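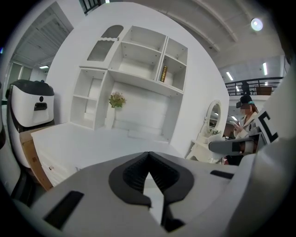
Furniture and fittings check, dressing and writing room, Surnby
Checked by: Eftychia Spanos
With: Shanti Singhal
Date: 1/14/22

I love doing this room! Everything in it is white and pretty, and it was a treat to see the tall cabinet with the arched top up close.

1. Shelving unit stable when pushed: OK
Comment: Firm as a rock. Shanti leaned on it properly and it didn't budge.

2. Empty screw holes inside the compartments: NOTE
Comment: Small ones on the inner sides. They do no harm, but I ran a finger over each and one has a rough lip. Light sanding, please.

3. Glass panel secure: OK
Comment: The frosted ribbed glass is lovely and sits tight. No rattle.

4. Items on open shelves: OK
Comment: One book standing up in the right-hand compartment, and the little vase of yellow-green flowers lower down. Nothing heavy up high, so full marks.

5. Oval mirror on vanity: ACTION
Comment: What a beauty, with that scalloped edge. It stands on the vanity with no strap, though. Laurențiu Pîrvu has the Cuvia straps in the store, up to 4 of them, and one would do.
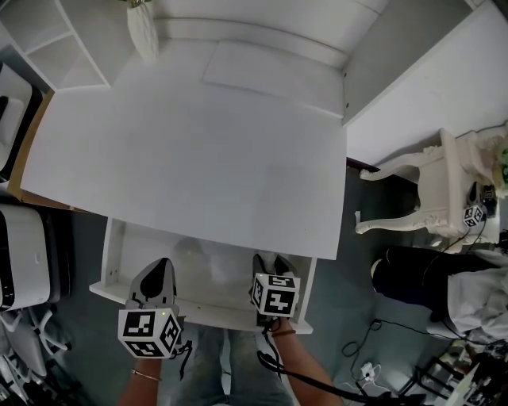 6. Desk drawer runs and stops: OK
Comment: Opened and shut it 3 times, smooth as anything. The stop holds and the front doesn't sag. Whoever fitted these runners deserves a cake.

7. Desk edges and corners: OK
Comment: No chips or splinters.

8. Floor clear for walking: ACTION
Comment: White plastic parts piled on the left of the desk, curved pieces among them. Please box them up. There's a cable down to the floor by the carved side table too, so watch your feet on that side.

9. Carved side table, legs sound: OK
Comment: Those curved legs take more weight than you'd think!

Recheck items 2, 5 and 8 in February. Copy to Zamfira Costache.

Recent checklists
Bamodik hallway and stairs
Văduva guest room
Surnby kitchen cupboards
Surnby linen store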